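Wenceslao Ledesma
Thread on cleaning a table that stays covered in white cloth. Long tables, shared room, evening use. Mostly notes on spray volume, wiping direction and creases.

Baseline first. A cloth cover is not a tabletop. Liquid goes into it, spreads sideways, and takes the dirt along. Most of the rings I get asked to look at were made by the person cleaning.

Long table, white cover, striped cloth out on top:

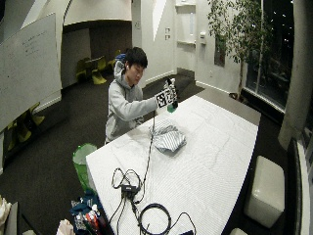
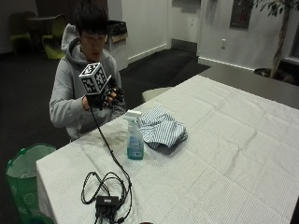
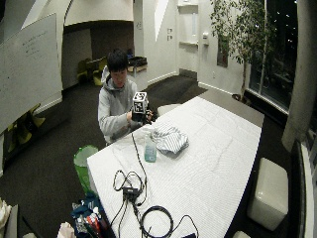
Ecaterina Anghel replied that the cloth cover is the whole problem, and that a wipeable one would end the thread at post one. She switched the tables at Zudine to coated covers in April and hasn't pulled out a trigger bottle since, apart from the windows.

Fair. Coated covers slide on our tables, though, and they hold a fold line for weeks. We tried two of them and went back to fabric.

Spray volume. Weighed the output of our bottle on a kitchen scale: 128 pulls took out a little over 100 g, so call it 0.8 g per pull. Two pulls is enough for a coffee mark the size of a coin. Six makes a patch bigger than the mark.

Spray the wiping cloth, then bring it to the table. Spraying the table directly is how you get the dotted halo you only notice the next morning under daylight.

Fill level. Our bottle is nominally 800 ml. Filled to the line with plain water it held 797. Good enough to dilute by the line without a measuring jug.

Dilution. Brultaver concentrate at the strength printed for hard surfaces leaves fabric stiff. I run it at half that and go over the spot again with plain water. Nothing else on the shelf did noticeably better on coffee. Ink is a separate subject.

Wiping direction. Work from the outside of the mark to the middle. If the cover has a fine line in the weave, follow the line. Across it you raise the fibers and the area looks gray even when clean.

Wiping cloth. Woven cotton, old, washed many times. Fold it in quarters and turn to a new face after each mark. A cloth used as a ball has no clean face and you can't tell which part you used last.

Stripes are a nuisance here. A plain white cloth shows when a face is dirty. A striped one hides it. I keep buying the striped ones because they're what the store has.

New colored cloth: wash it twice on its own before it goes near a white cover. The Issahaku pack I opened last winter bled pale blue on the first damp wipe. It came out, but it took an evening.

Creases. Square fold lines in a stored cover do not drop out under their own weight, at least not in ours. Light mist from the back, pull the hem, leave it overnight. An iron set low works if you can get the cover off the table.

Store on a roll if you have a cardboard tube long enough. Otherwise fold in thirds lengthwise and change the fold position each time. Same fold every time and the dirt settles on the ridge as a line.

Someone asked whether the Rilonus foam cleaner replaces all this. On upholstery, maybe. On a thin cover it went straight through and marked the tabletop underneath — check under yours before you blame the cloth.

Open question: best way to dry a spot in place. Towel underneath and towel on top is what I do now. Takes up to an hour. Hair dryer is faster and sets the edge of the mark. If you have numbers, post them.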